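Kemwood adds a second bus run and moves the front office

Kemwood Elementary will start the new term with two morning bus runs on the east side of town, a new location for the front office and a longer library day. Principal Nelli Heinonen outlined the changes in a letter that went home with students on Friday.

The second bus run is the change most families will notice. Last year the east side route picked up students at every stop between Drudska Road and the river, and the first children on board were riding for 34 minutes. The route has now been split. Bus 3 keeps the stops north of the railroad crossing, and a new bus takes everything to the south. Pickup times at most southern stops will be later than before. Families should check the list posted on the school website, as two stops on Drudska Road have been combined into one at the corner by the church.

Afternoon service does not change. Both buses leave from the side lot, and students who walk home will be dismissed through the gym doors after the buses have pulled out.

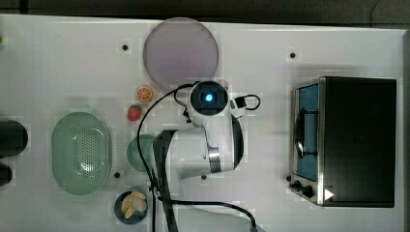 The front office has moved from the center hallway to the former music room next to the main entrance. Visitors will be buzzed in at the outer door and will sign in at the counter before going anywhere else in the building. The phone number is the same. Late arrivals should also come to the new counter for a pass – the old office door will be kept locked while the space is turned into two small rooms for reading support and speech.

Music classes will meet on the stage until the winter break. Heinonen wrote that the piano has already been moved and tuned, and that the fall concert will go ahead as planned.

The library will stay open until 4:30 p.m. on school days, an hour later than last year. Students in grades three and up may stay without a parent if a permission form is on file. Younger students need an adult with them. The form was included with the letter, and extra copies are at the office.

Enrollment at Kemwood stands at 544, up from last spring. Most of the growth is in kindergarten and first grade, and one more first grade section has been added. The new section will be in Room 12, across from the nurse. Class lists will be posted inside the front windows the evening before school starts.

The spring book fair raised $2,472, and the letter says the money has gone toward new nonfiction for the lower grades and replacement copies of worn-out chapter books. Some of those titles are on the shelves now, with the rest expected by January.

Lunch accounts are moving to a new payment system called Vendora. Balances left over from last year will be carried across, but parents need to create a new login before they can add money online. Cash and checks will still be accepted in the cafeteria before the first bell. Applications for free and reduced-price meals must be filled out again this year, even for families who were approved last year.

Questions about bus stops should go to the district transportation desk. All other questions can be directed to the school office, which is open from 7:45 a.m. to 4 p.m.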